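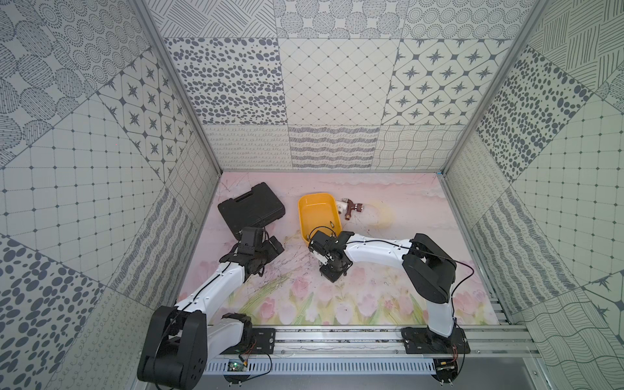 A black carrying case and a yellow tray on the floral tabletop.

Home | Episode Notes | Archive | About

Stakidby, Season 3: A Viewer's Assessment

The third season of Stakidby has now been available in full since August, and this blog is in a position to offer a considered view. The season comprises 13 episodes, two of which recap earlier duels at length.

The central storyline concerns the Grigaitė Tournament and the return of Inance, whose deck was believed lost at the close of the previous season. The opening episodes are handled with care. Episode 4, in which Inance forfeits a match to protect a younger rival, remains the strongest of the run – the English dub is particularly effective in the closing exchange.

The middle portion is less secure. The semifinal occupies three full episodes, and the rules governing the Mirror Field are altered twice without explanation. 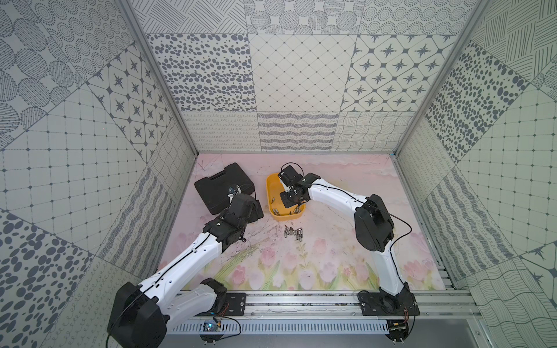
Rónán Scanlon disagrees on the semifinal, and writes that the second rule change is set up in Episode 2, when the referee reads the charter aloud, and that the dub simply drops the line.

The subtitled version will be reviewed on this point. A note on Episode 29 of the original series, where the charter first appears, will follow on Sunday.

Print this post | E-mail this post

Contact | Copyright Gearóid Ó Súilleabháin | Back to top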